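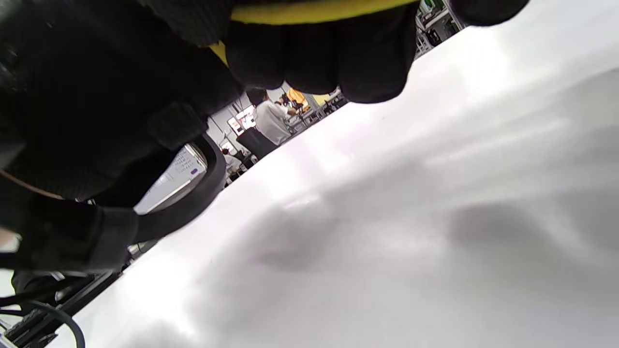
Ermira wants the white cloth ironed before anything gets measured off it. Her point is that a crease takes up length and we then blame the cutting. Fair. We'll try it both ways on the next piece.

September 19, 2007

Fabric handling, white stock from Hellach. Still working on how to spread and fold it without dragging the weave off square.

Piece came up at 98 cm along the straight edge, laid out with no tension. Pulled it snug and measured again: 2 cm more. That is too much give to ignore for the covers, so from now on lay it, leave it, then measure. Write down which way it was done -- the June pages don't say and I can't use them.

Gloves: the black ones are fine for shifting a big sheet but clumsy for finding a single layer at the edge. Bare fingers do better at the corners. Mateja says the thin cotton pair from Babić would cover both jobs. I haven't tried them.

Folding: half lengthwise first, then in thirds. Starting from the short side left a ripple in the middle that I kept chasing toward the hem. Smoothing with the flat of the hand from the fold outward works better than tugging on the corners.

34 pieces left on the shelf, two of them set aside for the wash test. Denarberg wants the shrinkage figure before they order more. Will use the same soap as last time, the Okine powder.

To do: iron one, leave one, compare. Find the long ruler -- it isn't on its hook.

Search notebook Go

2 comments
0 shares

Recent entries
Hem widths, second try
Wash test sheet (blank)
Thread order for Denarberg
Shelf labels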